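Can a machine clear your worktop yet?

5 min read

Readers of these pages ask every few months whether it is worth waiting for a household robot before buying another set of storage boxes. The short answer is no. The longer answer is below, with some tips that help whether you have a machine or two hands.

Most of what is on sale for the home still does one thing. Floor cleaners are good now. Mowers are good on a plain lawn. Picking things up and putting them where they belong is a different sort of job, and it is the one most of us want done. I spent part of December at a workshop in Pallcombe where Mingxuan Long and Baoshan Dai try out arms with two-fingered grippers on ordinary chores -- emptying a drainer, sorting a drawer, clearing a counter of small bits. I came away with a fair idea of what goes well and what doesn't.

Big, light, stiff things go well. A plastic tub, a sponge, a wooden spoon with a thick handle. The gripper closes, the thing comes up, and it lands more or less where it should. Folded cloth is slower. On one run the arm took 8 minutes over a single tea towel and then put it down in the wrong pile.

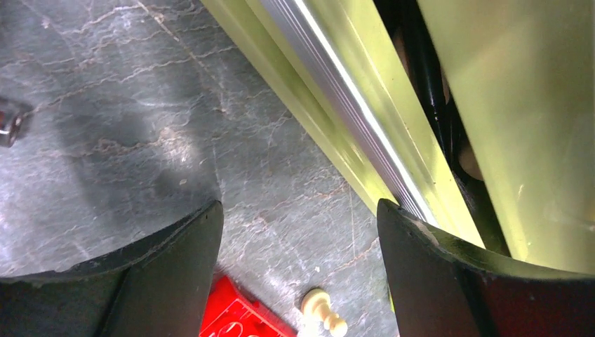

Small parts are where a worktop job gets slow, for people as well as machines. A piece that lies flat gives you very little edge to hold. Shape matters more than size: a small cream-yellow piece like a game pawn, lying on its side, has a narrower neck that fingers can close on, and a red bit of plastic next to it may not offer anything so handy. The surface matters too. A dark stone pattern with pale veins and flecks will hide a crumb or a tiny screw very well, and shiny patches of light make it worse. If you do fiddly work on a counter like that, put down a plain tray or a sheet of card first.

Tips that help either way:

Work from the outside in. Clear the edges first so that nothing gets knocked off while you reach for the middle.

Sort by how a thing is picked up. Long things in one tub, round things in another, flat things in a shallow tray with a lip. You can slide a flat thing up against the lip and lift it.

Don't leave small pieces beside a narrow gap. Pull bulky items well forward before you start, check behind them, and push them back last.

Use open-topped boxes. Lids are a second job, and both of the arms I saw struggled with snap lids.

Keep one colour of tray for things that are not sorted yet. It saves arguments.

On price, the Kivus kit arm was quoted to me at £419 without a gripper, and you would need to be happy setting it up yourself. The Hrytsenko bench arm is sturdier, but it is meant for a shop floor and wants bolting down. For repeat work in a small workshop, such as moving the same part from the same rack to the same jig, I would consider either. For a kitchen I'd spend the money on drawers.

I will go back to Pallcombe when they have the new finger pads fitted.

Comments (3)

Nemov64: We tried an arm for loading a parts washer. Fine as long as the parts were racked the same way each time. One crooked and it stopped.

Pat in the shed: The tray with a lip works. I use an old baking tray for washers and split pins.

J. Marlow: Any word on washing up? I can do my own sorting, it's the roasting tin I want rid of.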